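Mastberg Residence Hall
Shared Kitchens: Frequently Asked Questions

The following information applies to all residents of Mastberg and to guests who use the shared kitchens under a resident's supervision. Residents of the Grurkier annex should also read the last two entries, as the annex kitchen operates under slightly different terms. This page was last revised on March 11, 2022.

Who may use the shared kitchens?

Any resident with a current hall card may use the kitchen on his or her own floor. The ground floor kitchen, Room 22, is open to all residents and may be reserved for group meals. Guests are welcome when accompanied by a resident, who is responsible for any dishes the guest uses.

What tableware does the hall provide?

Each kitchen is supplied with dinner plates, side plates, bowls, mugs and basic flatware. The hall does not provide wine glasses, baking dishes or sharp knives. Residents who bring their own items should mark them on the underside and keep them in their assigned cabinet.

Why are the plates in different colors?

The hall replaced its white tableware in October with plates from the Mamo range, which come in several plain colors. Under the old arrangement, hall plates were easily confused with residents' own, and many left the kitchens by mistake. The colors do not indicate a floor, a diet or a particular user. Any resident may use any plate.

Are separate plates available for residents with allergies or dietary requirements?

Yes. A closed cabinet in Room 22 holds tableware reserved for this purpose. Access is arranged through the Residence Office. Items from this cabinet must be washed with the sponge stored inside it and returned to the cabinet when dry. They should not be placed in the general dish racks.

How soon must dishes be washed after use?

Dishes must be washed within one hour of the end of the meal. Pans that need to soak may be left for up to two hours, provided they are placed beside the sink and not in it. Dishes left overnight are collected by housekeeping staff in the morning and held at the front desk for three days.

How should plates be placed in the dish rack?

Plates should stand on edge, one to a slot, with the larger plates toward the back where space permits. Bowls and mugs should be placed upside down on the draining mat. Please do not lay plates flat across the top of the rack or stack wet plates on the counter.

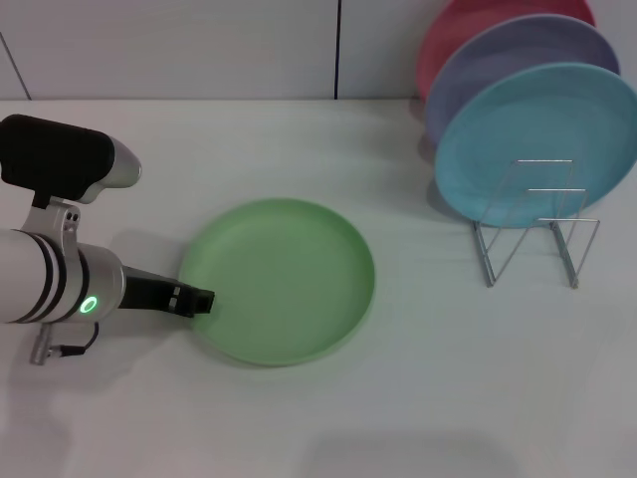 How long may dishes remain in the rack?

Dishes may remain in the rack until the next scheduled clearing, which takes place at 10 a.m. and 8 p.m. each day. Residents who need space before then may dry the dishes already in the rack with a clean towel and put them away, regardless of who washed them.

May I take plates to my room?

Residents may take one place setting to their rooms and must return it, washed, the same day. Housekeeping staff will remove hall tableware found in corridors, laundry rooms or stairwells. Repeated removal of dishes may result in the loss of this privilege for the remainder of the term.

Can the plates be used in the microwave or oven?

Hall plates may be used in the microwave for up to three minutes at a time. They must not be placed in the oven, under the broiler or on a burner. Residents who wish to bake or roast should use their own cookware or borrow a dish from the front desk.

What cleaning products should be used?

Dish soap and sponges are kept under each sink and replaced by the hall. Steel wool, scouring powder and bleach should not be used on the plates, as they leave permanent marks on the surface. If food has dried on, soak the plate in warm water for ten minutes and wipe it with the soft side of the sponge.

What should I do if a plate is chipped or broken?

Wrap the pieces in newspaper, place them in the gray bin marked for breakages, and enter the item in the kitchen log. There is no charge for a single accidental breakage. A chipped plate should be taken out of use at once, even if the chip is small.

Who cleans the racks, counters and sinks?

Residents are expected to wipe the counter and table after each use. Housekeeping staff clean the sinks and floors daily. The racks are emptied and washed once a week, and a notice is posted on the kitchen door the evening before. Anything still in the rack at that time will be moved to the table.

How do I reserve Room 22 for a group meal?

Requests should be submitted to the Residence Office at least five days in advance. The person making the reservation must be present throughout and must sign the checklist before leaving. Additional plates for larger groups can be requested on the same form.

Do the same rules apply in the Grurkier annex?

The rules on washing, drying and breakages are the same. The annex kitchen closes at 11 p.m., and its tableware is supplied by Gendeck under a separate agreement. Annex plates should not be brought to the main building, and hall plates should not be taken to the annex.

Whom should I contact with a question not answered on this page?

Questions may be directed to Lilian Magesa, Residence Services, at the front desk or at extension 414. Annex residents should call extension 494. Requests for repairs to kitchen fixtures or appliances should be entered in the maintenance log and should not be sent by telephone unless there is a leak or an electrical fault.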